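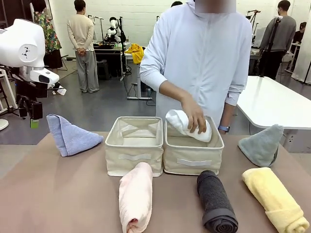 4 min read

May 28, 2020

Airing cupboard, second attempt at a humidity log. I moved the sensor from the top shelf to the middle one this morning, as the top shelf sits too close to the hot water cylinder and was telling me more about the cylinder than about the air. The middle shelf reads 54 per cent at breakfast and 61 after the washing machine has finished in the next room. The door was shut for both readings.

Background, for when I reread this and can't remember why I cared. The towels have smelled of cellar since the winter. I washed them at 60 degrees twice, with no softener, and the smell went and then came back inside a week of being put away. Towels left on the line for a full day and used straight off it did not smell. That leaves storage. I emptied the cupboard completely on the first evening and found the back wall cold to the touch below the level of the second shelf, with a grey bloom on the paint in the corner. The bloom came off with diluted vinegar and I have been checking the corner since. No return so far.

Changes made, in order.

The solid bottom shelf is out. It was a single board fitted tight to the wall on three sides, so no air could get past it. I have put slats in its place, cut from the old bed base, with a finger's width between each. They rest on the existing battens and are not fixed, so they can be lifted out for cleaning.

Towels are now rolled instead of folded and stand in cloth baskets. I was doubtful, having assumed that a basket would hold damp in. A folded stack is dense in the middle, though, and the lowest towel in ours can't have been moved for months. Rolled, they can be taken from any position and put back in any position. Cloth also breathes better than the plastic tub we had before. White towels in one, the second one kept for flannels and the bath mat when they come off the line.

Baskets stay 30 mm clear of the back wall. I glued a strip of batten along the slats as a stop, otherwise they creep backwards every time somebody pushes one in.

Door vent: not done. The one I want is a plain louvre and Hidus are out of stock until July. Bergþóra says to drill a row of holes along the bottom rail and be done with it. She may be right, but the door is original to the house and I would sooner wait.

Telephoned Nanna Thorlacius in the afternoon about the wall itself. She had the same corner in her flat on the floor below and paid for a survey three years ago. Her surveyor put it down to the downpipe outside, where a joint had opened and was wetting the brickwork whenever it rained hard. The joint was sealed then, but she thinks only on her level. She will look for the report. I went out with the torch and could see a tide mark on the render running down from our bathroom window, paler at the edges. It has not rained for nine days, so I can't say whether it is live. I have asked the managing agents, Skemivstead, to send someone. They quoted 135 for a visit, ladder included, and did not say whether that comes out of the building fund. I have written back to ask.

Grímur Nørgaard came by to return the drill and stood on the landing at the proper distance. He is of the opinion that the trouble is lagging. The cylinder jacket is thin and the pipe leaving the top has none at all, so the upper shelves are too warm and the lower ones too cold, and moist air settles out on the cold part. I can't fault the physics. Lagging the pipe is cheap and I have a length of foam left from the kitchen job. But I would like to change one thing at a time, and I have already changed three, so the foam can wait until the log has run for a fortnight.

Procedure for the log, written on card and pinned inside the door: read at 7, 13 and 21 hours, before opening the door any wider than needed to see the display. Note whether the washing machine has run. Note rain. No wet items to go in under any circumstances, and a towel counts as wet if it feels cool against the cheek. Hrefna thinks the cheek test is silly, but it is more sensitive than the hand.

Evening reading 57. Bathroom window open since four. Corner clean.

Still to do: ring the agents if there is no reply, find the receipt for the sensor, cut a second stop for the upper shelf. The left hinge of the cupboard door has started to bind at the top and will want a shaving off before the weather turns.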